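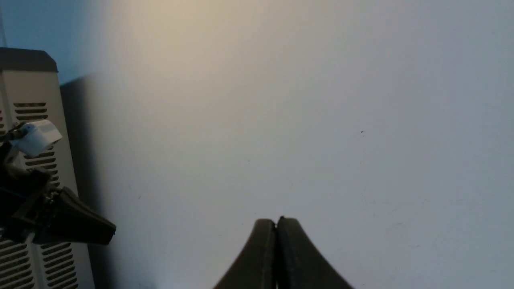
Thirty years behind the same counter

The shop is at the bottom of the hill in Hativwood, between the pharmacy and a place that used to sell vacuum cleaners. It opens at 7. The owner is already talking when I get there, flour up to the elbows, phone ringing, no intention of answering it.

"It's the Willex people, they want to know about the lease. They can wait till the rolls are out."

She asked me to leave her name out. Everybody in town knows who she is anyway, she says, and anybody who isn't from town doesn't need to. Fine by me.

She came to Hativwood for one summer job, age 16, washing trays. Left, came back, bought the place with a loan her father thought was crazy. That was 30 years ago this April. There is no party planned. "I get up at 2 in the morning. What party?"

The early hours

I ask about the hours and she shrugs. You get used to it, then you don't, then you do again. The worst stretch was when her kids were small. She'd bake, drive home, make breakfast, drive back. "I fell asleep at a parent meeting once. Sitting up. They put me down for the book sale while I was out."

Did she do the book sale?

"Of course I did the book sale."

What sells has changed. Rye used to be the big one, mostly to the families who worked at the Galanis mill. When the mill closed the rye went with it, almost over night. She kept making four loaves a day for one old customer until he moved in with his daughter. She still makes it before holidays. People who never bought it now ask where it went.

"They miss it. They don't want to eat it, they want it to be in the window."

Sourdough she resisted for years. Too fussy, too much talk. Now it's half of what goes out the door and she admits she likes the work — the folding especially, the part where you wait and poke at it and wait some more.

The flour problem

Costs come up without me asking. Flour, butter, the electric bill. Last month's bill was $1,361 and she has it taped up next to the mixer "so I stay mad." She switched flour suppliers twice, then went back to Flunora, the one she started with. The cheaper stuff tore when she shaped it. A customer told her the baguettes looked tired.

"Tired! I said, well, so am I."

Prices went up in January, the first time in a while. She lost a few regulars for a few weeks. Most of them wandered back and said nothing about it, and she said nothing either.

What next

No successor. Her son is a dental technician and her daugther is allergic to wheat, a fact she delivers completely flat, she has clearly said it many times. The girl who works mornings is good, very good hands, but wants to see other places first. "She should. I'd be worried if she didn't."

The lease is up next spring. She'd like five more years, would take three. She won't move to the shopping center, they asked, she said no before the man finished his coffee.

Would she do it again, same shop, same hill? She looks at the clock over the oven.

"Ask me at noon. I'm nicer at noon."

Then the timer goes and she's off to the back, and the phone starts up again.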